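Août, 6 h 40

Levé avant le bruit de la rue. Café, puis inventaire de la vaisselle, repoussé depuis le déménagement de Hundberg. Le placard bas de la cuisine mesure 52 cm de large en intérieur, contre 70 dans l'ancien logement. Tout ce qui se rangeait côte à côte doit désormais se ranger en hauteur.

Les assiettes n'ont pas posé de difficulté. Les plates à gauche, les creuses derrière, les petites sur la grille. Les bols, en revanche, refusent toute logique. Ceux de la série Nilline ont une paroi striée à l'horizontale et une lèvre un peu évasée. En théorie, deux bols identiques s'emboîtent jusqu'à la moitié de la paroi. En pratique, le second se cale de travers dès qu'on le pose sans le centrer, et l'empilement prend du gîte. Un quart de tour et une légère pression suffisent en général à le remettre d'aplomb.

J'ai essayé trois ordres. Vert, bleu, vert : instable, le bleu remonte trop. Bleu au sommet : correct, mais le vert du bas accroche l'étagère quand on tire la pile. Bleu en bas, les deux verts par-dessus : retenu. Le bleu vient d'un autre lot, celui que Qiuyue Yan m'avait laissé en quittant la rue Du, et ses rainures sont moins serrées. 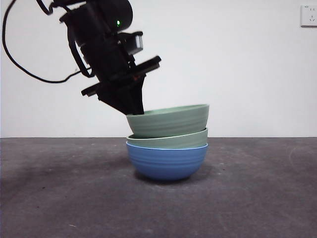

Pile retenue : un bleu, deux verts. Le bol du haut penche encore.

Le défaut d'horizontalité me gêne plus qu'il ne devrait. Hypothèse : les stries font butée l'une contre l'autre au lieu de glisser. J'ai passé l'ongle sur l'intérieur du bol médian, aucune bavure sensible. Reste la possibilité d'une ovalisation de la lèvre. À mesurer au pied à coulisse, que je ne retrouve pas – sans doute dans le carton 54, avec les joints et les embouts de robinet.

11 h 15

Njål Wallin est passé rendre la perceuse. Il préconise une feuille de papier absorbant entre chaque bol, méthode de sa mère. Je n'y suis pas favorable : la feuille augmente la hauteur, retient l'humidité et finit chiffonnée au fond du placard. Il a bu un café debout, a regardé la pile, a dit que chez lui les bols se rangent dans l'évier. Nous n'avons pas poursuivi.

Commandé une étagère intermédiaire chez Predness, référence 3459, en fil d'acier laqué. Délai annoncé correct, port trop cher. Elle divisera la hauteur utile en deux et permettra de séparer les bols des saladiers. Il faudra vérifier que les pieds ne tombent pas sur le tasseau arrière, mal posé par l'occupant précédent et qui dépasse de quelques millimètres.

18 h 30

Carton 54 ouvert. Pas de pied à coulisse. Trouvé à la place le couvercle de la petite cocotte, deux rallonges, le mode d'emploi d'un four que je n'ai plus. Le couvercle a été lavé et mis avec les autres. Le mode d'emploi est parti au papier.

Dîné d'une soupe de lentilles, dans un des bols verts, pris sur le dessus. Contenance suffisante pour une portion, bord agréable, fond un peu étroit pour la cuillère large. Demain : les verres, et le tasseau si j'ai le courage de sortir la râpe.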